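Clearing cell, walk-round and checks. 12 October 2018
Site: Liapis canteen, back wash-up. Kit fitted by Stula.

Done in a rush between the breakfast clear and lunch, so excuse the notes. Items in order of the Billard sheet, numbers are theirs.

**1. Bench and surroundings**

- [x] Bench top clear apart from the test crockery
- [x] No sharp edges on the front
- [ ] Floor line painted — tape only, lifting by the sink. Paint it.
- [x] Surface wipes down ok. Few grey smudges, nothing in them

**2. Arms, power off then on**

- [x] Base fixings tight, both arms
- [x] Joint covers on, no cracks
- [ ] Cables tidy — loops hang free on both. Want clipping before anyone works alongside with sleeves or an apron on
- [x] Stop button in reach of the left-hand stool
- [ ] Stop button in reach of the right-hand stool. It isn't. Second one on order from Cliltia, chase
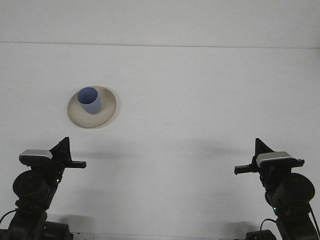 Stop test done 5 times, fine each time. Staff on earlies hadn't been shown the reset though, only lates had. Needs doing for both shifts, same wording, same person if poss.

**3. Grippers**

- [x] Finger tips secure
- [x] No pinch point left open when parked
- [ ] Cleaning card on the wall. Not there. Somebody has been using the pan scourer on the pads, pls stop

**4. Crockery handling**

- [x] Plastic cups and plates only until the March review
- [x] Cup-on-plate start position agreed with staff
- [ ] Chipped or stained plates pulled out first. Who does this now? Used to be whoever was scraping, they'd spot it by hand. Not on anyones list any more

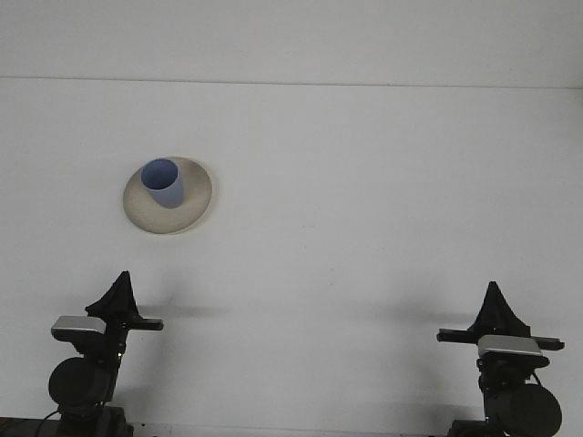

*Item 4: start position, blue cup on plate, both arms clear of it.*

**5. People**

- [x] Job rota redone, 9 names on it
- [ ] Breaks. Cell doesn't stop for them so people don't either. Supervisor to pause it, properly, every time
- [x] Wrist and shoulder complaints book still in use, keep it going
- [ ] Noise — two said it's fine, one said the whine gets to her after an hour. Measure it

Mood mixed. Less stacking is welcome, the standing and watching isn't. Asked for swaps every half shift, seems fair to me, put it to Liapis.

**6. Separated items**

- [x] Cup and plate apart on the bench, room for a hand between
- [ ] Rule on reaching in. Three different answers when I asked!! Needs to be: pause, wait for still, then reach 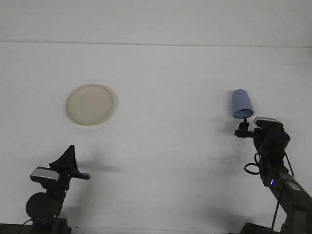
Same goes for dropped stuff and for wiping. Write it on the card with the cleaning, one card, big print.

**Result:** pass with actions, 8 open. Ok to run with a supervisor in the room, not without. The 1,000 hour service is with Stula, they want notice so book early. Re-check once the second stop is in.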